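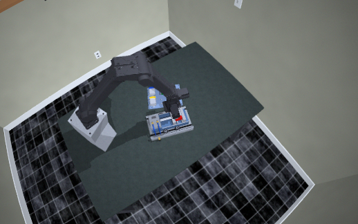 The bus must come earlier or the early shift must start later, one Sowah resident told the public meeting in Sirville, and she got the longest applause of the evening. Her remark was about the new winter timetable for line 10, the only bus that connects the villages of Sowah and Taria with the town.

The timetable will be valid from November. According to the draft, which has been on display in the town library for the past month, the first bus of the morning will leave Taria at 6.25 instead of 5.50. It will reach the main stop in Sirville shortly after seven. Many people who work in the town begin at half past six, and for them the first bus will be of no use any more.

The operator, Urotum, explained the change with low numbers of passengers. A representative of the company said that the 5.50 bus often leaves Taria almost empty and that most passengers get on only in Sowah. He also said that the company has difficulty finding drivers who are ready to start before five in the morning, as the bus must first be brought from the depot on the other side of the river.

This explanation did not satisfy the people in the hall. Several of them pointed out that passengers were counted in July and August, when the schools are closed and many families are away. A man from Taria asked why the count was not repeated in a normal month. The representative answered that a second count had been planned but was not made, and that he could not promise one before the timetable is printed.

Some 130 people came to the meeting, more than there were chairs for. A part of the audience stood along the wall and in the corridor, and the doors were left open so that they could hear. The meeting was announced to last one hour. It finished a little before ten in the evening, and a few people from Taria had to leave earlier to catch the last bus home.

A petition against the change was handed over at the beginning. It carries 643 signatures, of which 510 come from the two villages and the rest from Sirville itself. The text of the petition is short. It asks that the 5.50 departure remains on working days, and that the evening bus at 21.40 is not touched in the next two years.

Not everybody was against the draft. A mother of two schoolchildren said that the new departure at 7.05 from Sowah is what parents have requested for a long time. Until now, pupils of the secondary school had to choose between a bus that brings them to town far too early and another one which arrives after the first lesson has started. She asked the meeting not to forget this when speaking about the morning shift. Another speaker, who works at the bakery, replied that he has nothing against the school bus — he only wants to have both.

There was also a longer discussion about the stop at the Sowah bridge. The draft moves it from the village side to the other bank, where there is more space for the bus to turn. Older residents were worried about the walk over the bridge in winter, as the pavement there is narrow and is usually cleared of snow after the road. The town's roads department said that the pavement will be put on the list of places to be cleared first. It was asked if there will be a shelter at the new stop. The answer was that a shelter is foreseen, but the money for it is in next year's budget and not in this one.

Ticket prices will stay the same. The monthly ticket can still be bought from the driver, although Urotum would prefer that passengers buy it at the ticket office or by telephone. The ticket office in Sirville will open half an hour later than now, at 8.00, and will close at 16.30 with no break at noon.

At the end of the evening the operator made one offer. It is ready to look at a smaller vehicle for the 5.50 departure, which would run directly from Taria to Sirville with one stop in Sowah. Such a bus would cost less, but it has fewer seats and no place for a pram or a wheelchair. Some in the audience welcomed this, others called it a step back. A woman who travels with a wheelchair said that she also goes to work in the morning, and that a bus she cannot enter is for her the same as no bus. The representative wrote this down and said that the question of access would be discussed with the vehicle supplier.

The town council will speak about the timetable at its next session. Until then, comments on the draft can be left in writing at the library desk or put into the grey letter box beside the entrance of the town hall. Comments should include the name of the stop and the hour of the bus they concern. The council asks people not to send them to the drivers, who cannot pass them on.

The summer timetable remains valid until the end of October. On the section between Sowah and Taria the bus is at present diverted through the upper road, due to works on the water pipe, and passengers should expect a delay of a few minutes — in the mornings sometimes more. The stop at the old mill is not served during the works. The nearest one is at the Taria post office.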